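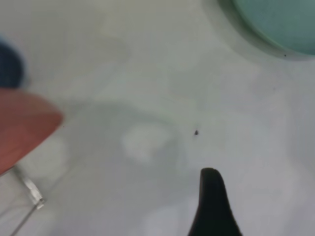 Getting the family recipes down on paper: notes for the Haverford library talk

Last updated 9th April

Opening (keep it short, people are still finding chairs)

Hi everyone, thanks for coming out. Say who I am. Say I'm not a chef, I'm a person with a big family and a lot of scrap paper. Thank Rebecca Pagano for asking me and for the kettle at the back.

Ask for hands: who has a dish they loved as a kid that they can't make now? Wait for it. It's always most of the room. Then ask who has somebody still alive who could show them, and let that one sit a second before going on. Don't get gloomy here! I did the last time and it took me ages to get everyone cheerful again.

Where I started

My great-aunt Tiziana Costa was 85 when I asked her for the stuffed eggplant. She said sure, you take some eggplant. I said how many. She said enough. I wrote down "enough eggplant" and drove home feeling very pleased with myself, and the next weekend I made a tray of something that my own kids scraped onto the dog's plate.

So I went back. And I kept going back, through the whole of one August with the oven on and every window open, and by the end of it I had the eggplant, the soup with the tiny meatballs, two kinds of biscotti and the one she called the poor cake. That was the start of the binder. The binder is up to 108 recipes now (hold it up, it's heavy, use both hands).

Tell the nutmeg story if they're a laughing crowd. Skip it if they're not.

Don't ask for the recipe

Slow down for this bit, it's the main one.

If you ask a good home cook for a recipe they'll give you the version they think a recipe ought to be. It comes out tidy. They leave out the splash of pasta water, they leave out that the onions sat for an hour with salt on them while they did the ironing. My cousin Tullio gave me his tomato sauce over the phone and it was six lines long. Then I stood beside him while he made it and filled both sides of a page. He'd forgotten he even put the anchovy in. He argued with me about it while he was holding the tin.

What to say instead: "Can I come over the next time you're making it?" Then go, and bring something for the table.

A few things I do once I'm there:

Weigh the bowl first, empty, and write the number on your page. Then you can weigh it again every time something goes in, and you never have to ask them to stop and measure. Stopping to measure makes people cross and it changes how they cook.

Catch the handfuls. I put a little dish on the scale and say "drop it in there for me first." Tiziana thought this was the silliest thing she'd ever seen but she went along with it. Her handful of flour is much smaller than mine.

Write down what it sounds like and smells like. "When it stops spitting" is a proper instruction. So is "when it smells like toast and not like bread."

Write down the mistakes too. If they say oops and add more milk, that goes on the page.

(Drink of water here.)

Pots, pans and whose kitchen it is

People skip this and then wonder why theirs comes out different. Get the pan. I don't mean steal the pan! Measure across the bottom, see how thick it is, see whether there's a lid and whether it fits. My mother-in-law's rice only works in a pot with a badly fitting lid, and I bought a lovely new one with a tight lid and made glue for a year.

Same goes for the stove. Gas to electric is a big jump, and an old oven with a door that doesn't close right is nearly an ingredient. Write down which rack.

Ask about brands and shops as well, especially if the cook came from somewhere else and swapped things when they got here. Amanuel Admasu, who is somewhere in this room tonight (wave), told me his mum's stew changed completely when they moved, and then changed again when a decent spice shop opened. He asked her which one was the real one and she said the one you're eating. I love that. But he wrote down all three, and I think he was right to.

Being accurate versus being kind

Two versions of the truth come up a lot. You'll have one aunt who swears there was never any garlic and another who swears it was nothing but garlic. I used to try and sort it out, and all I got was a quiet Christmas. Now I put both names at the top and both versions underneath. Paper is cheap.

If someone won't share, leave it. There is a lady in my own family (no names, she has neighbours here) with a lemon tart she is taking with her. That's her business. I've had a go at working it out on my own and I've got fairly close, and I don't serve it when she's over.

And please read the page back to them. Out loud, at the table, with coffee. It's the best part of the whole job and you'll get twice as much. Reading back the fish soup to Morena Lo Presti got me her father's boat, the colour of the harbour wall, a feud about a ladder, and the fact that the soup needs to stand for twenty minutes before you serve it, which she hadn't mentioned in the two hours it took to make.

Writing it up

Do it the same night. I know you're full. Do it anyway, even badly. My rule is that the messy version gets finished before I go to bed and the neat version can wait as long as it likes.

Keep their words. If they say "let it have a think," don't change it to "rest the dough." I cleaned up my first batch so it sounded like a magazine, and then a couple of years later I couldn't hear anybody in it, and I had to go back to the stained sheets and start over. My eggplant page is far too long by anybody's standards. The whole story part of the binder got to 4,000 words before I admitted it wanted its own section.

Then cook from it. Alone, without phoning. Wherever you get stuck, mark it in pencil, and take the list of stuck places back to them. I find it takes three goes for anything with dough and two for most other things.

Copies! Please make copies. Mine lives in a binder, there's a scanned set with my brother, and each of the kids has a stick drive in a drawer that I'm sure they've both lost. Plastic sleeves are worth it for anything you'll have open beside the stove.

If the person's gone

Somebody always asks this so I may as well put it in. Go gently.

You can still get a fair way. Look for the cards, look inside the backs of cookbooks, look at what's been underlined. Ask the people who ate it, and ask them separately. Ask who used to be sent to the shop and what for, kids remember the shopping list far better than they remember the cooking. I got most of my grandfather's sausage that way, from a man who'd been nine years old and sent out for fennel seed every second week.

You might end up with something that's only nearly it. I've got a few of those in the binder, and I flavour them how I remember and write "nearly" in the corner.

Questions

Likely ones:

Metric or cups? Grams for baking, whatever they used for everything else, and write both if you can stand it.

Can I record it on my phone? Sure, ask first, and still take notes, because the fan drowns out everything.

What if they speak a language I don't write well? Spell it how it sounds and get a cousin to fix it later.

Rebecca has the handout with the blank page layout, one each please, and the poor cake is on the back table. It has walnuts in it, say that BEFORE anyone gets up. Stack the chairs by the radiator when you go.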